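Gallery: Black trays, yellow shelving
Posted 22 August 2021 by Noelia Montoya
Filed under: Storage, Workroom, Things we were told would help

Every storage catalogue I have ever been handed promises the same thing. Buy the trays, buy the shelving to put the trays on, and your workroom will sort itself out. I've been suspicious of this since my first flat, where I owned a great many containers and could never find the scissors. So when the back workroom was changed over to open shelving and shallow trays in January, I said I'd keep a record of how it looked and what I thought of it, and that I wouldn't be polite if it was rubbish.

It isn't rubbish. I'm not ready to go further than that.

The catalogue we bought from was Dustetti, who sell storage to workshops and small packing rooms and write about it as though they were selling a week at the beach. Their page on trays used the word "effortless" so many times I stopped reading and went straight to the measurements. The measurements were fine. The shelf height we settled on for the upper level is 760 mm, low enough that you can look down into a tray without lifting it, and a fair bit lower than what Dustetti's planner wanted to give us. The planner seems to believe everyone is tall and has good shoulders.

On the colour

I was against the yellow. I'll put that on the record since Seidu Annan has been telling people I chose it. I wanted grey. The argument for yellow was that black trays show up against it, and you can tell from the doorway whether something has been left hanging over an edge. I thought this was a reason made up afterwards by people who just liked yellow, and I still think so, but the contrast does work. A black tray on a grey shelf in the afternoon is a good way to put your elbow into a box of fittings.

The black uprights with the diagonal bracing are another matter. I have no complaint about bracing. A rack without it will lean eventually, whatever the brochure says about rigid joints, and I've spent enough time leaning on racks to have an opinion. My complaint is that black bracing behind black trays makes the far end of the room hard to read at a glance. Fine if you know where everything lives. Less fine if it's your first morning.

On the shape

Shallow with rounded corners is the general idea for the trays that live on the top. Matte, too, which I was pleased about, as shiny trays under overhead lights are a headache by lunchtime. Then there's the shoe-shaped one, rounded at the toe and padded. I asked why it needed to be shaped like a shoe and was told it was "more natural". More natural than what? A rectangle has served people well. Corners waste a bit of space when you round them off and a toe wastes more, and you can't put two toes side by side without a gap in between that something will fall into.

Having used it for a while, I'll admit the toe is useful when you tip things out. They run down to the end and stay together. You could get the same result from a rectangular tray and some patience, but patience isn't in the catalogue.

Tray up on its narrow end, toe to the ceiling, with the others in their row along the top of the yellow shelving. The inside is plain matte black, with a raised rim. It looks bigger standing up than it does lying down, or so I keep thinking.
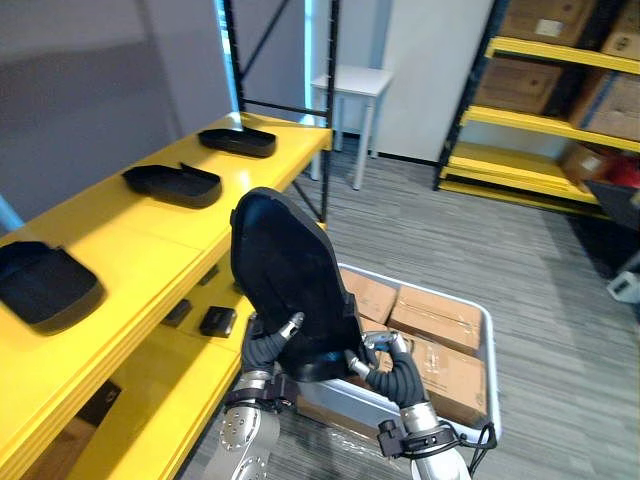
Larasati Sutanto: We had padded trays in our packing room for two years and I'd never store them on end. Ours took on a bend along the bottom and after that they rocked on a flat shelf. Fine to stand one up while you wipe it or check the inside, but put it back down after. Also, I don't agree about rectangles. Rounded ends are much easier to clean. Try getting grit out of a square corner with a cloth.

I take the point about grit, and I've conceded the corners in the notes further down, a little. The bend I'd like to hear more about. Dustetti's care sheet says the trays may be stored "in any orientation", and that's the sort of sentence that gets written by someone who has never stored anything for longer than a trade show. If anyone else has had one go out of shape, leave a comment and say how long it took.

On what goes underneath

The top is for trays. The lower level was supposed to be for trays as well, and you can see how that went. Small boxy things turn up there, and then stay there. There's a brown cardboard box lower down still, and I'd bet good money there will be a cardboard box on the bottom shelf of every storage system ever installed, however much was spent on it. I've tried to be annoyed about this and can't manage it. A cardboard box is free, you can write on it, and it doesn't claim to be effortless.

What I do object to is small black things on a level shaded by the one above. Put a light label on the front of anything small and dark, please, facing out. A thing without a label is a thing someone will ask me about.

On spacing

The Dustetti planner recommends no gap between trays on the top level, to "maximize your surface" (their spelling, and their priorities). We tried it. With no gap you can't get your fingers down the sides, so you drag the tray forward by the rim, and if the one beside it has its rim resting on yours they both come. Leave a gap. I don't care how much surface it costs.

I also don't care for a tray that sits with one end of its rim up. It's a small thing, but a lifted end generally means there's something under it or it was put down in a hurry, and the next person in a hurry catches a sleeve. Press it down as you go past.

On price

The Dustetti shallow trays came to 26 dollars each. Skanura do one that, to my eye, is the same tray with a slightly different rim, and they wanted more for it. I rang them and asked what the difference was. I was told it was "a considered object". I bought the other one.

The padded one was dearer again and I've been asked not to print how much, so I'll only say that Bláthnaid Scanlon signed off on it while I was away.

On cleaning

Matte surfaces hold dust. There's no way around it and I've never seen a catalogue mention it. You wipe a shiny tray once and it's done. A matte one you wipe, and it looks the same, and you wipe it again, and you start to wonder whether it's dust or just the tray. A barely damp cloth does a better job than a dry one. The padded tray gets its rim done with a fingertip in the cloth, all the way round, and this is where Larasati is right about round ends being quicker. I've timed nothing and measured nothing, it's just less of a bother.

Things we didn't keep

Clip-on dividers from Trellinari. They clip on. They also clip off, usually when you're carrying the tray.

A roll of Pagano shelf liner, 300 mm wide, for a shelf that wasn't. We'd have needed a strip and a bit to cover it, and the bit curled up at the edge and caught on everything that slid over it. The yellow surface is bare now and I prefer it.

A laminated map of what goes where. I made this one myself, so I can be as rude about it as I like. It was out of date before the laminate was cool.

Comments

Raíssa Fagundes: Agree on gaps. We leave a hand's width and it has saved a lot of swearing. What do you do about noise? Hard trays on a hard shelf drove me up the wall.

Noelia Montoya: Put them down gently, mostly. I know that's not much of an answer. The liner did help with noise, I'll give it that much, but I'd still pull it out.

Seidu Annan: For the record she did choose the yellow. There were two paint chips on the desk and she pointed at one of them.

Noelia Montoya: I was pointing at the one I wanted taken away.

Raíssa Fagundes: Would you buy the padded one again?

Noelia Montoya: Ask me in January. If it has a bend in it by then, no. If it hasn't, probably still no, but I'd be slower to say it.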